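**Handout 2 – Putting a print into a frame**
Course tutor: Mwanaisha Chege, Rebane workshop

Today we work with a simple wood frame and a printed page. Please read the order of the parts before you begin.
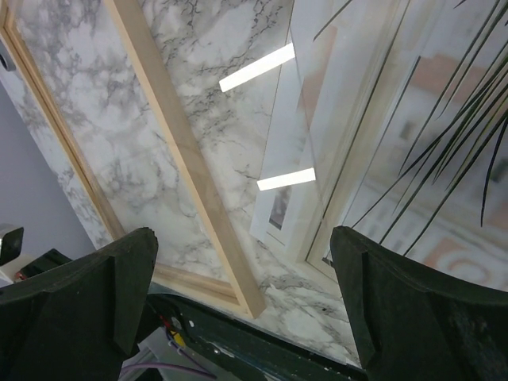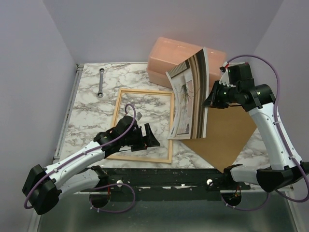 *The marble-patterned table with the light wood frame. Second picture: also the page and the cardboard backing.*

Order of work:

1. Lay the frame flat, face down.
2. Put the page in, printed side down. A glossy page likes to curl – hold it by the edges.
3. Add the backing board.
4. Close the clips, all 3 sides first, then the last one.

Homework: frame one page of your own.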